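Witesska veröffentlicht Hausregeln für handgeführte Greifer: 37 Punkte, frei zum Mitnehmen

23. Januar 2024

Wir haben uns lange gedrückt, das gebe ich gerne zu. Regeln schreiben macht keinem von uns besonders viel Spaß, und bei Witesska sitzen nun mal Leute, die lieber schrauben, messen und vorführen. Aber jetzt ist es da, unser Regelheft für die Arbeit mit handgeführten Greifern, und ich freue mich riesig, dass ich es heute vorstellen darf! 37 Punkte auf 14 Seiten, auf Deutsch, kostenlos, und jeder darf es kopieren, kürzen, umschreiben und mit eigenem Logo an die Wand hängen.

Für alle, die uns noch nicht kennen: Wir nehmen Handgriffe auf, mit denen später Roboter trainiert werden. Ein Mensch hat in jeder Hand einen Greifer, räumt damit Tassen, Körbe und Schachteln über einen Tisch, und die Bewegungen werden mitgeschrieben. Klingt gemütlich, ist es meistens auch. Nur gibt es für die großen Industriearme dicke Ordner voller Sicherheitsvorschriften, und für unsere Art von Arbeit haben wir nichts gefunden, was man einer neuen Kollegin am ersten Morgen in die Hand drücken könnte. Bei uns lief das mündlich. Wer früh kam, hörte die lange Fassung, wer kurz vor der Mittagspause kam, die kurze (von mir, leider).

Den Anstoß gab ein Projekt mit Bekorer im vergangenen April. Zwei Teams, zwei Räume, dieselbe Aufgabe, und beim Zusammenlegen der Aufnahmen passte hinten und vorne nichts. Das eine Team hatte zwischen den Durchgängen die Hände vom Tisch genommen, das andere hatte sie liegen lassen. Das eine hatte verpatzte Griffe gelöscht, das andere hatte sie behalten und mit einem Vermerk versehen. Beide hatten gute Gründe! Wir haben dann 205 Durchgänge noch einmal gemacht, und danach war die Bereitschaft, etwas aufzuschreiben, auf einmal erstaunlich hoch.

Was steht nun drin? Ich picke mir die Abschnitte heraus, über die wir am längsten gestritten haben.

Der Arbeitsplatz. Vor dem ersten Durchgang wird der Tisch auf den Stand gebracht, der im Aufgabenblatt steht, und zwar von derselben Person, die danach auch aufnimmt. Was nicht zur Aufgabe gehört, kommt weg: Kaffeebecher, Telefon, Schlüsselbund, Stifte. Der Platz für die Füße wird genauso geprüft wie die Tischplatte. Wer beidhändig arbeitet, schaut nämlich nicht nach unten, und ein Schritt zur Seite ist schnell gemacht.

Die Kabel. Das ist mit Abstand unser längstes Kapitel geworden. Das Kabel läuft am Unterarm entlang und bekommt so viel Spiel, dass sich das Handgelenk frei drehen lässt. Keine Schlaufe um die Finger, keine um den Stuhl. Geprüft wird das mit ausgestreckten Armen, einmal links, einmal rechts, einmal über Kreuz. Zieht es irgendwo, wird neu gelegt. Ich habe gelernt, dass man über die richtige Seite für ein Kabel zwei volle Nachmittage reden kann, und ich würde es wieder tun.

Die Markerplatten. Sie sitzen fest auf dem Greifer und werden nicht angefasst, auch nicht zum Hochheben, auch nicht nur ganz kurz. Hat jemand eine Platte verstellt oder ist sie irgendwo angestoßen, endet der Durchgang, und es wird neu kalibriert. Wir hatten anfangs eine weichere Formulierung drin, irgendwas mit „nach Ermessen“. Die ist rausgeflogen, und ich bin froh darüber.

Die Gegenstände. Jedes Teil wird vor der Aufnahme einmal mit der bloßen Hand angehoben, damit man das Gewicht kennt. Zerbrechliches bleibt über dem Tisch und wird nie von Greifer zu Greifer durch die Luft gereicht. Angeschlagene Tassen werden aussortiert. Und ja, bei Drahtkörben steht ein eigener Satz: Nicht mit der Backe zwischen die Stäbe fahren, wenn die Aufgabe das nicht ausdrücklich verlangt. Man kommt sonst schwer wieder heraus und reißt den ganzen Korb mit.

Die Pausen. Nach 14 Minuten Aufnahme werden beide Greifer abgelegt. Punkt. Das war der zweite große Streit, denn wer gerade im Fluss ist, will nicht aufhören, und ich kenne das von mir selbst. Die Greifer sind leicht, aber eine halbe Stunde leicht ist eben doch schwer, und müde Hände greifen anders. Im Heft steht außerdem, dass jede Person jederzeit abbrechen darf, ohne einen Grund zu nennen, und dass ein abgebrochener Durchgang nirgends als Fehler gezählt wird.

Die missglückten Griffe. Sie bleiben drin! Wenn etwas rutscht, kippt oder beim zweiten Versuch erst klappt, wird weiter aufgenommen und hinterher ein Vermerk gesetzt. Gelöscht wird nur, wenn die Technik ausgefallen ist oder eine Person im Bild das wünscht. Bei Dundon, wo man einen Entwurf des Hefts mitgelesen hat, gab es dazu Bedenken, weil solche Sammlungen dadurch größer und unordentlicher werden. Stimmt schon. Wir haben den Punkt trotzdem behalten und den Vermerk dafür strenger gefasst: Uhrzeit, Hand, Gegenstand, ein Satz.

Die Menschen. Wer aufgenommen wird, auch wenn es nur Hände und Unterarme sind, unterschreibt vorher und bekommt eine Kopie. Schmuck kommt ab, Ärmel werden hochgekrempelt oder eng am Handgelenk geschlossen. Besucher stehen außerhalb der Bodenmarkierung, und wenn sie etwas fragen möchten (das möchten sie immer, und wir antworten ja auch gerne), wird dafür die Aufnahme angehalten.

Ausprobiert haben wir das Ganze zusammen mit Dela Peña. Insgesamt waren es 91 Sitzungen, erst mit der Rohfassung, dann mit einer gekürzten, dann mit der jetzigen. Am Anfang standen 60 Punkte auf der Liste, und keiner hat sie zu Ende gelesen, ich auch nicht. Gestrichen haben wir alles, was sich doppelte, und alles, was nur in unserem eigenen Raum sinnvoll war. Übrig blieb ein Heft, das man in einer Kaffeelänge schafft, plus eine Seite zum Aufhängen, auf der nur die Schritte vor dem Start stehen.
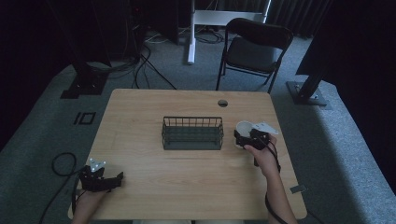
Remedios Abella hätte das Kapitel über die Pausen gerne noch schärfer gehabt. Eine Frist im Heft reiche nicht, meint sie, es müsse ein Signal im Raum geben, das alle hören, sonst werde aus einem Durchgang schnell noch einer und noch einer. Außerdem solle die Person mit den Greifern nie zugleich diejenige sein, die auf die Uhr achtet: „Wer beide Hände voll hat, kann nicht auch noch auf sich selbst aufpassen, das ist der Job von jemand anderem.“

Da hat sie mich erwischt. Das mit dem Signal kommt in die nächste Fassung, und bis dahin stellen wir bei uns einfach einen Küchenwecker auf. Die zweite Person am Platz ist ein schwierigeres Thema, gerade für kleine Teams, und ich will hier nichts versprechen, was dann in der Praxis keiner einhält. Im Heft steht es vorerst als Empfehlung. Wer damit Erfahrungen hat, auch schlechte, soll uns bitte unbedingt schreiben!

Noch ein Wort dazu, was das Heft nicht ist. Es ist keine Norm, es ersetzt keine Gefährdungsbeurteilung, und niemand bekommt von uns ein Siegel oder eine Plakette dafür. Wer mit angetriebenen Armen im selben Raum arbeitet, braucht ganz andere Unterlagen und sollte sich die auch holen. Wir beschreiben, wie wir an unseren Tischen arbeiten und worauf wir uns mit unseren Partnern geeinigt haben. Wenn daraus irgendwann etwas Größeres wird, bin ich sofort dabei, aber dann bitte mit mehr Leuten am Tisch als nur uns.

Das Regelheft gibt es ab sofort bei Witesska auf der Webseite, als Druckfassung und als bearbeitbare Datei. Die Aushangseite liegt in zwei Größen bei. Gedruckte Exemplare verschicken wir, solange der erste Stapel reicht, eine kurze Nachricht mit Postadresse genügt. Schulen und Ausbildungsbetriebe bekommen auf Wunsch gleich einen ganzen Satz.

Im April setzen wir uns mit Bekorer und Dela Peña wieder zusammen und gehen alle Rückmeldungen durch, Punkt für Punkt. Änderungsvorschläge, die bis Ende März bei uns sind, kommen sicher auf den Tisch, spätere nehmen wir in die Runde danach mit. Am liebsten sind uns Vorschläge mit einem fertigen Satz, den wir direkt einsetzen können, aber ein „das verstehe ich nicht“ mit Seitenzahl hilft auch schon sehr.

Pressekontakt: Witesska, Redaktion Regelheft. Rückfragen beantworten wir werktags, Besuche am Aufnahmeplatz sind nach Anmeldung möglich.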